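22 April 2019

Long table by the window, top surface. Carrying on from the February notes.

Cleared everything off first thing and put the Plirnura samples back in the tall cupboard, second shelf. Dusted, then one wipe with a damp cloth, along the grain as far as you can follow it, which on this top is not very far. Left it for 40 minutes with the door open before going on.

Still no decision on whether we treat it again or leave it as it is. The Greritz oil is the one we used on the two stools. It went on well but took the colour down more than I liked, and I don't want this top going yellow. Mersha do a water-based matt that is meant to stay pale. There is a 500 ml tin of that on order, enough for two coats and a bit over.

Went over the top by eye from the chair side, low down, looking for rings and scratches. The light is a nuisance: there is a bright patch where it comes back off the surface and the grain more or less goes away in it. Best to check that part again late in the afternoon, or with the blind down.

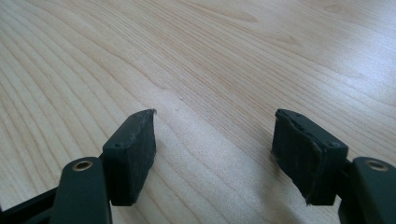
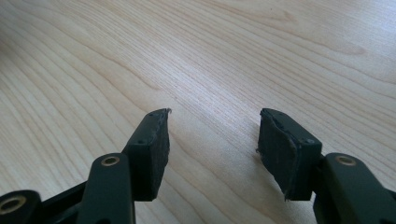 Table top, both views: pale wood, curving grain, washed out where the light catches it.

The figure is wavier towards the upper left in both, so any test patch should not go there. It would be hard to tell a change in the finish from a change in the wood. The underside is the sensible place, near the back leg, where it won't matter if it goes wrong.

Plan for the test:
Underside, two patches side by side, masking tape between.
Patch one Mersha, patch two Greritz cut 50/50 with thinner.
Paper: the Murkell sheets, 2000 grit, between coats only. Do not use them dry on the bare wood – they clog.
Leave overnight, look at both next to the untreated strip.

Until that is done please keep mugs on the side bench. The felt mats are in the drawer with the tape measures if anyone needs to stand something heavy on the table.

To do: find the offcut from when the top was trimmed. It was behind the plan chest in February and isn't there now. Ask about a second blind.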